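作業場の豆知識　協働ロボットと並んで行う機器分解作業の手引き

クロルトクーム事業所　再資源化作業室
更新日：2024年12月28日

本ページは、クロルトクーム事業所の再資源化作業室において、使用済みデスクトップパソコンの分解工程に協働ロボットを導入したことに伴い、作業者各位に役立つ工夫と留意事項をまとめたものです。新たに配属された方、他の作業室から応援に入られる方は、初回の作業までに一読してください。家庭や小規模な工房で機器を分解される場合にも参考となる項目を含みます。

1．導入により変わったこと

従来、当室の分解作業は、筐体の開封から部品の取り外し、仕分け、記録までを一人の作業者が通して担当していました。3月の工程見直し以降は、部品の把持と取り出しの一部を腕型ロボットが受け持ち、作業者は前処理、判断を要する取り外し、確認および記録を担当しています。

この変更により、前かがみの姿勢で筐体に手を入れる時間が短くなりました。一方で、監視と確認に充てる時間は増えています。目の疲れや集中力の低下を訴える声が寄せられたため、監視業務は連続50分を上限とし、交代時には必ず席を離れることとしました。

持ち場の変更に際しては、作業者の等級および手当の変更は行っていません。ロボットの操作を担当しない方についても、前処理と検品の技能は引き続き評価の対象となります。

2．作業前の準備

電源コードを抜き、電源ボタンを数秒間押して残留電荷を逃がします。その後、側板を外してください。外した側板のねじは、磁石付きの小皿にまとめておくと紛失を防げます。

ほこりは、筐体を台に載せる前に集じん機のある区画で除去します。ロボットの作業台の上でエアダスターを使用しないでください。舞い上がったほこりが指先に付着すると、把持の失敗につながります。

筐体は横倒しにし、開口部を上に向けて置きます。台に置いたら、四隅を軽く押してがたつきの有無を確かめてください。がたつきがある場合は、ゴム脚の欠けや台上の異物を点検します。薄手のゴムシートを一枚挟むだけで収まる場合もあります。

台の溝にはねじや樹脂片が入り込みやすいため、始業前に細い刷毛で掃き出してください。溝の奥に入ったねじには、先端に磁石の付いた伸縮棒が便利です。

3．ケーブルの扱い

筐体内のケーブルは、ロボットの指に引っ掛かる原因として最も多く報告されています。電源の配線束は面ファスナーで仮留めし、取り出す部品の真上を横切らないように寄せておきます。結束バンドを用いると後で切断の手間が生じるため、仮留めには適しません。

SATAケーブルは、コネクターを指でつまんで抜いてください。線を引くと爪が折れ、破片が基板上に残ることがあります。

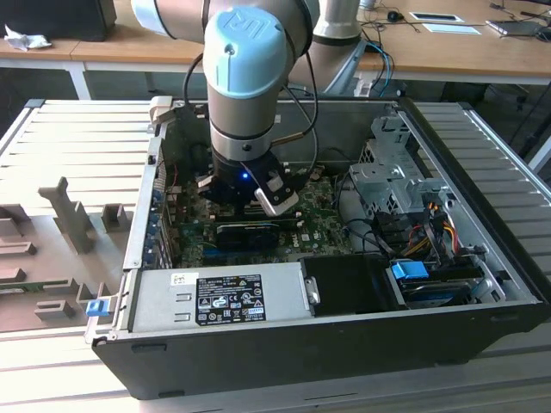
横倒しにした筐体内で、基板の上に位置するグリッパー。手前左は電源ユニット。

抜いたケーブルは種類ごとに輪にして、浅い箱に立てて収めます。再使用するものと廃棄するものとで箱を分け、箱の側面に大きく表示してください。重ねて積むと絡まり、次の担当者がほどく手間を負うことになります。

4．ロボット動作中の注意

動作中は、筐体の内側に手や工具を入れないでください。部品の落下に気付いた場合も、手を伸ばす前に停止操作を行います。停止後は、腕が静止したことを目で確かめてから近づいてください。

袖口の広い衣服、首から下げる名札、長いひもの付いた工具は着用または携行を禁じます。名札は胸に留める形式のものを貸し出しています。

手袋は指先に余りのないものを選びます。大きめの手袋はケーブルに引っ掛かりやすく、細かなねじの感触も伝わりません。静電気対策用のリストストラップは、前処理と検品の際に装着し、台を離れるときは必ず外してください。

当室では、作業管理ソフト「ルケロ」の画面に工程の進み具合が表示されます。表示が「待機」であっても、次の指示により腕が動き出すことがあります。画面の表示のみを根拠に安全と判断しないでください。

5．取り出しが止まったときの対処

把持に失敗すると、ロボットは同じ動作を2回まで繰り返し、それでも取り出せない場合は人に作業を引き継ぎます。引き継ぎを受けた方は、まず固定用の爪やつまみが残っていないかを確認してください。拡張カードの場合は、背面側の留め具とスロット端の爪の両方を見る必要があります。

爪が固い場合は、樹脂製のへらを用います。金属のドライバーでこじると基板の配線を傷つけ、再使用品としての引き渡しができなくなります。

電源ユニットの内部は、いかなる場合も開けないでください。取り外した後は、そのまま専用の回収箱に入れます。

引き継ぎの内容は、当日中に記録簿へ記入します。「固くて外れなかった」という記述でも差し支えありませんが、機種名と部品名は必ず添えてください。記録は保守を担当するベルヘ社に毎月送付し、動作の調整に用いられます。3月以降に記入された引き継ぎは96件あり、そのほとんどがケーブルの干渉または爪の外し忘れによるものでした。

6．清掃と片付け

終業時には、指先の部分を乾いた布で拭きます。溶剤の使用は、指先の材質を傷めるおそれがあるため認めていません。汚れが落ちない場合は、交換を申し出てください。交換用の部品はドロルビー棟の工具庫、9番の棚にあります。

外したハードディスクは、データ消去の担当者に手渡すまで施錠できる箱に保管します。作業台の上に置いたまま席を離れないでください。

7．意見の提出について

工程の改善に関する意見は、作業室入口の用紙またはルケロの連絡欄から随時受け付けています。作業の速さや配置に関する不安、身体の負担についても、同じ窓口へお寄せください。提出者の氏名は任意とし、記入の有無によって取り扱いに差を設けることはありません。

関連ページ：工具の点検表／保護具の貸し出し／廃棄区分の一覧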